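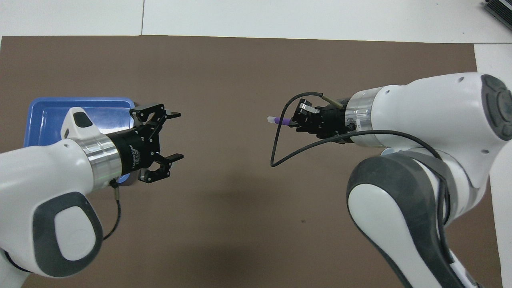

Vanska Shared Workroom
Minutes of the February tenants' meeting

Present: bookbinding, model-making, the seed-packing people, ceramics (until item 5), the chair, the minute-taker.
Apologies: leatherwork. Textiles sent neither apologies nor a representative, but did send a list of complaints, taken under item 6.

The meeting opened at 6:20, the chair having gone back for the key.

1. Minutes of the last meeting
Agreed, after bookbinding asked that "a heated exchange about tape" be changed to "an exchange about tape." Model-making asked that it be changed back. It stays as amended.

2. The brown mat
The mat from Soler is down on the big white table and covers most of it. Everyone agreed this is better than the old arrangement of newspaper and optimism.

Bookbinding pointed out that the top edge of the mat isn't parallel with the edge of the table. The chair said the slant is slight. Bookbinding said that a slight slant is still a slant, and that people who cut paper for a living see it every time they sit down. Seed-packing had not noticed and would now never be able to stop noticing.

A proposal to straighten the mat was carried. A proposal to mark the right position with tape was withdrawn in view of item 1.

Ceramics asked whether the mat could be trimmed to leave more white table along the far side. No. We paid for all of it and we are keeping all of it. The strip that is left will do for pencils and rulers. Cups are not to go on the strip, or on the mat.

ACTION: chair to straighten the mat before the next session and then leave it alone.

3. Table joints
The white panels meet at a joint by the right-hand corner, and there is a seam in the far strip, left of center. Seed-packing reported losing seed in one or the other at nearly every session. The lettuce is the worst. They wanted the joints filled.

Model-making objected that the panels have to come apart when the room is cleared for the spring sale. After some discussion it was agreed that seed work will be done over the mat, well in from the edge, and that anything that sprouts belongs to the room.

ACTION: seed-packing to run a dry brush along both joints at the end of each session. Brush to be bought, maximum $8.

4. The blue tray
The longest item, as usual.

The tray is blue, glossy, plastic, with rounded corners and a double rim, and is currently at the left of the mat. It was bought from Sostar for sorting. It has since been used for sorting, for carrying, for soaking labels, and for somebody's lunch.

Model-making said the tray should be treated as a sorting tray and should be left clear at the end of every session, so that the next group starts with a clean floor to it. Agreed by all, including, it was felt, the owner of the lunch.

Bookbinding asked for the tray to live on the right. Seed-packing are used to it on the left and pour from that side. Model-making don't care where it is so long as it is somewhere. A vote was called and tied. The chair used the casting vote in favor of the left, on the grounds that it was already there.

Cleaning: wipe with a damp cloth. The shiny finish shows everything, and ceramics were asked to bear this in mind with regard to slip. Ceramics said they would.

A second tray, for finished packets only, was costed at $20. Approved. Seed-packing expect to fill 300 packets for the sale and would like it soon. Color left to the buyer, but please not the same blue, or we will be back here next month with item 4 all over again.

ACTION: model-making to order.

5. Insurance
Skosturance wants a list of everything in the room worth more than $35. The minute-taker has started one. Discussion of whether the mat should go on it took longer than putting it on would have. It is going on. The tray is not, whatever its sentimental value.

Ceramics left at this point to see to the kiln.

6. Complaints from textiles
(a) The room is cold. Noted.
(b) The good scissors have been used on card. Bookbinding and model-making each looked at the other. Noted.
(c) Lint on the mat is not only theirs. Not accepted.

7. Any other business
Bookbinding asked again about the slant. The chair said it was already an action.

Next meeting in the same room, same time. Seed-packing to bring cookies, to be eaten away from the table.

Meeting closed at 7:35.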